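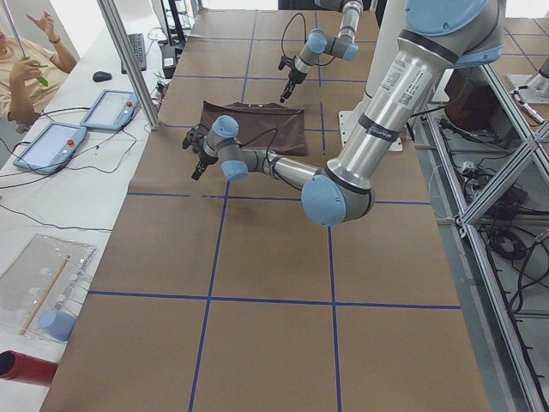 Aid bag inspection, reserve medics, Greenwood. Every item out of the bag before the inspector gets to you. Lay it out in squares. Brown paper and dark blue tape across a long table, same as in the photo, is plenty. One item type per square, labels up.

What gets checked?
Expiration dates, seals, tourniquets, lot numbers. Dendik pouches ok, Tomimport pouches ok. Bring form 234, signed. Unsigned = you go to the back of the line.

How long does it take?
20 minutes if you're laid out. Longer if your not.

Expired stuff?
Goes in the training bin. Do not put it back in the bag. Replacements take 13 days, so order now.
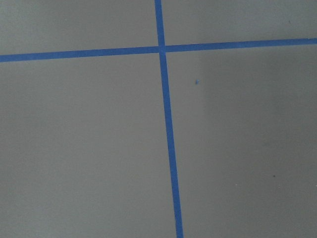
No table at your site? Floor is fine, sweep it first. Blue painter's tape sticks OK on most flat surfaces, and two strips crossed like on the gray one here give you four squares to start with. Add more as needed. Peel it up after.

Can I use my own shears?
Yes. Tag them.

Who do I ask?
Aurelia Zaugg, supply desk. Email is best, she is at Drurkik til July and the phone their is bad.

Updated Jan 31, 2018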